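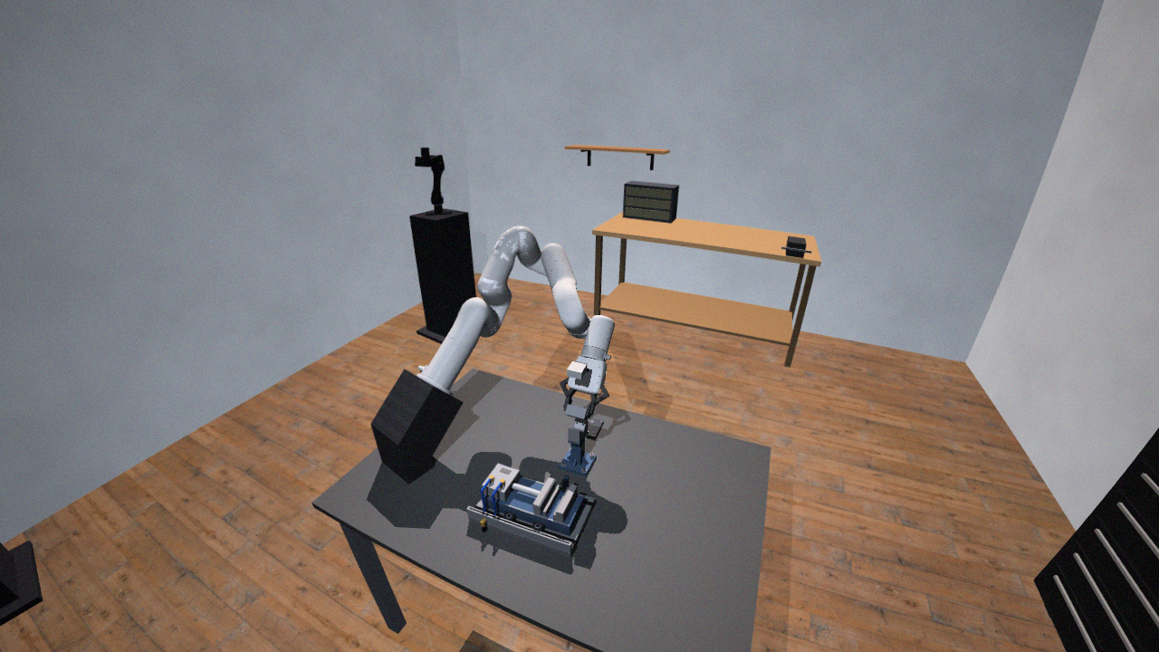 ## 4. Enseñanza de la tarea de mordaza en la celda simulada

Esta sección explica cómo grabar demostraciones de la tarea de carga de mordaza con Ketbridge, por guiado manual virtual o por mando remoto. Se da por supuesto que el programa está instalado (sección 2) y que el brazo de la celda responde a los comandos básicos (sección 3).

La tarea tiene dos piezas de interés: el útil azul, que se mantiene en vertical sobre la mesa, y la mordaza, montada sobre su placa base. El robot debe tomar el útil desde arriba, levantarlo, llevarlo al hueco entre los bloques blancos y soltarlo allí.

> **Nota:** los nombres de los menús corresponden a la versión en español. En la versión inglesa el orden de los menús es el mismo.

### 4.1 Antes de empezar

1. Abra Ketbridge y cargue el proyecto `Polledel`.
2. En el panel **Celda**, elija `mesa_mordaza`.
3. Espere a que el indicador de física pase de **Cargando** a **Listo**. Mientras carga, el brazo puede moverse ligeramente hasta asentarse. No envíe comandos durante ese tiempo.
4. Pulse **Posición inicial**. El brazo se recoge por encima de la mesa y la pinza queda apuntando hacia abajo.
5. Compruebe en **Objetos** que figuran `util_azul` y `mordaza`. Si falta alguno, cierre la celda sin guardar y vuelva a cargarla.
6. En **Grabación > Carpeta**, indique dónde se guardarán las demostraciones. La ruta no admite espacios ni acentos.

El banco de madera, la cajonera y el estante de la pared son objetos fijos. Tienen geometría de colisión, pero no se graban ni pueden agarrarse.

> **Precaución:** no cambie la escala de ningún objeto una vez iniciada una serie. Las demostraciones grabadas con escalas distintas no se pueden combinar, y Ketbridge no avisa hasta el momento de exportar.

### 4.2 Elegir el modo de enseñanza

Hay dos modos. Se seleccionan en **Enseñanza > Modo** y no pueden mezclarse dentro de una misma demostración.

**Guiado manual virtual.** Se arrastra la pinza con el ratón o con un lápiz 3D y el brazo la sigue. Resulta cómodo para las aproximaciones largas. El movimiento sale más brusco cerca de los objetos.

**Mando remoto.** Se conduce la pinza con el mando Derkerik, que tiene dos palancas y un gatillo. Requiere algo de práctica, pero permite bajar en línea recta y controlar mejor el cierre. Es el modo recomendado para esta tarea.

### 4.3 Conectar y ajustar el mando

1. Conecte el mando por USB antes de seleccionar el modo. Si lo conecta después, pulse **Buscar dispositivos**.
2. Deje las dos palancas en reposo y pulse **Calibrar centro**. No toque el mando hasta que desaparezca el mensaje.
3. Mueva cada palanca hasta sus topes, dando una vuelta completa.
4. Apriete el gatillo a fondo y suéltelo dos veces.
5. Pulse **Aceptar**.

Asignación predeterminada:

| Control | Movimiento |
|---|---|
| Palanca izquierda | Desplazamiento horizontal de la pinza |
| Palanca derecha, adelante y atrás | Bajar y subir |
| Palanca derecha, a los lados | Giro de la muñeca |
| Gatillo | Cierre de los dedos |
| Botón 1 | Iniciar o detener la grabación |
| Botón 2 | Velocidad lenta mientras se mantiene pulsado |
| Botón 3 | Parada |

El desplazamiento horizontal se interpreta por defecto según los ejes de la mesa. Como la mordaza está colocada en diagonal, puede ser preferible usar los ejes de la propia mordaza: en **Mando > Referencia**, seleccione `mordaza`. Con esta opción, empujar la palanca izquierda hacia delante mueve la pinza a lo largo de los carriles.

> **Nota:** al cambiar de referencia, suelte las palancas. El cambio no se aplica hasta que ambas estén centradas.

### 4.4 Grabar una demostración

1. Pulse **Posición inicial** y espere a que el brazo se detenga.
2. Ajuste la velocidad al 59 %. Este valor se guarda con la serie, y conviene mantenerlo en todas las demostraciones.
3. Pulse el botón 1. El borde de la ventana se vuelve rojo y comienza la grabación.
4. Lleve la pinza hasta situarla sobre el útil azul. Manténgase por encima de la altura de los bloques de la mordaza durante todo el trayecto.
5. Gire la muñeca hasta que los dos dedos queden a ambos lados del bloque superior del útil, el de color azul más oscuro.
6. Mantenga pulsado el botón 2 y baje en vertical. Deténgase cuando las puntas de los dedos hayan rebasado el borde superior del bloque.
7. Apriete el gatillo de forma progresiva. El indicador **Contacto** se ilumina cuando los dos dedos tocan la pieza.
8. Sin soltar el gatillo, espere un segundo y suba en vertical. El pie del útil es más ancho que el cuerpo: debe separarse por completo de la mesa antes de iniciar cualquier desplazamiento lateral.
9. Lleve el útil hasta el hueco entre los bloques blancos.
10. Oriente el pie con el hueco y baje en velocidad lenta.
11. Suelte el gatillo cuando el indicador **Apoyo** se ilumine.
12. Suba en vertical, aleje la pinza y pulse de nuevo el botón 1.

Al detener la grabación aparece el cuadro **Revisar**. Elija **Guardar** si la pieza ha quedado colocada o **Descartar** en caso contrario. Las demostraciones descartadas no se recuperan.

> **Precaución:** no pulse **Posición inicial** con el útil sujeto. El brazo toma el camino más corto, que puede pasar a través de la zona de la mordaza, y la colisión invalida la demostración.

### 4.5 Grabar por guiado manual virtual

Los pasos son los mismos, con estas diferencias:

- La grabación se inicia y se detiene con la barra espaciadora.
- Para mover la pinza, arrastre la esfera que aparece en la muñeca. Para girarla, arrastre el anillo.
- La tecla `V` bloquea el desplazamiento horizontal. Úsela en todas las bajadas y subidas.
- La tecla `C` cierra los dedos y la tecla `A` los abre. El cierre se hace a velocidad constante.

Arrastre despacio. Si el cursor se adelanta demasiado, el brazo intenta alcanzarlo por el camino más directo y los codos pueden cambiar de configuración. Cuando esto ocurre aparece el aviso **Salto de configuración** y es necesario repetir la demostración.

### 4.6 Cuántas demostraciones y con qué variación

Una serie completa consta de 20 demostraciones guardadas. El entrenamiento puede iniciarse con menos, pero el informe de la sección 5 no se genera hasta completar la serie.

Entre una demostración y la siguiente, pulse **Variar** para que el programa desplace el útil azul. La mordaza permanece en su sitio. Si la nueva posición queda fuera del alcance cómodo del brazo, pulse **Variar** otra vez. No mueva el útil a mano: la posición así obtenida no se anota en el archivo.

Procure hacer siempre las mismas fases en el mismo orden. Los titubeos breves no son un problema. Sí lo son las correcciones grandes, como bajar, volver a subir y entrar por otro lado, que el modelo aprende como parte de la tarea.

### 4.7 Revisar la serie

1. Abra **Enseñanza > Series** y seleccione la serie.
2. Reproduzca cada demostración con la cámara libre. Gire la vista para comprobar el agarre desde el lado que el brazo no tapa.
3. Marque como **Excluida** cualquier demostración en la que el útil se incline al cerrar los dedos, roce un bloque de la mordaza o quede apoyado sobre el borde.
4. Sustituya las excluidas por grabaciones nuevas.
5. Pulse **Exportar**. El archivo se crea en la carpeta indicada en 4.1, con extensión `.adebisi`.

El formato Adebisi guarda las posiciones articulares, la apertura de la pinza, la posición de los objetos y el modo de enseñanza. El vídeo se exporta aparte, en **Exportar > Vista**, y no se necesita para entrenar.

### 4.8 Problemas frecuentes

**El útil resbala al subir.** El cierre se ha hecho demasiado arriba. Baje un poco más antes de apretar el gatillo. Si continúa, compruebe en **Objetos > Fricción** que el valor sea el predeterminado.

**El indicador Contacto no se ilumina.** Solo toca un dedo. Abra la pinza, centre la muñeca y vuelva a cerrar.

**La pinza se desplaza sola.** El centro del mando está descalibrado. Repita el apartado 4.3.

**Error 7 al guardar.** La carpeta de grabación no existe o no tiene permiso de escritura. La demostración sigue en memoria: corrija la ruta y pulse **Guardar** de nuevo sin cerrar el cuadro.

**El brazo no responde tras una parada.** Suelte las palancas y el gatillo y mantenga pulsado el botón 3 hasta que el estado vuelva a **Listo**. La grabación que estuviera en curso se descarta.

Continúe en la sección 5, «Entrenamiento y reproducción».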